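# Chapter 3: Why Towns Sleep Badly

I grew up in Woltthorpe, so I'm fond of a dark lane (and a bit scared of them, still!). When I moved to Dillmont one November, I couldn't nod off for weeks.
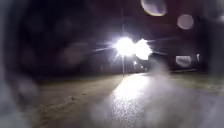 My eyes were fine, it was my body clock sulking. Evening light holds back melatonin, the hormone that tells us it's night.

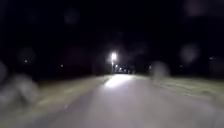 **Which light delays sleep most?** Bluish light, especially late in the evening.

We'll start with the eye.
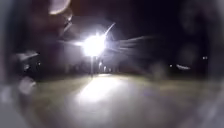 *Fig. 3.1 A lamp beside a path at night.*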